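Wukden two-arm sorting set: README

Rules for recording and using the data. Version 2, April.

Contents

The set holds 799 episodes of two arms sorting foam cubes into open trays, recorded at the Narville and Endden benches. The first 500 are for training. The rest are held back for testing and must not be used for tuning.

Bench rules

Cover the work area with brown paper. Leave both trays empty at the start, one on the left and one on the right. Scatter the cubes between them - some may lie at an angle, and colours may repeat.

Each arm works from its own side. A cube held by one gripper is off limits to the other until it is released. Keep cables clear of the fingers. 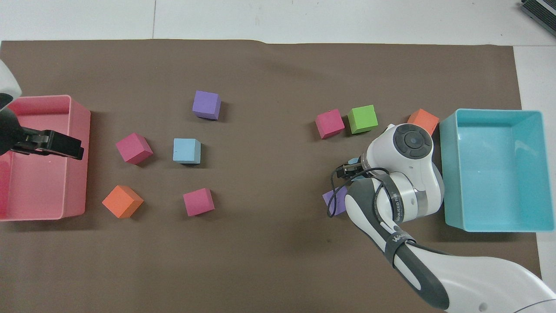
Stopping and rejecting

Stop the episode if the arms touch or a tray shifts by more than 40 mm. Mark it "rejected" - do not delete it.

Known limits

Cubes can be hidden behind a wrist or forearm. Labels follow the Akpalu sheet, which lists hidden cubes as "part seen".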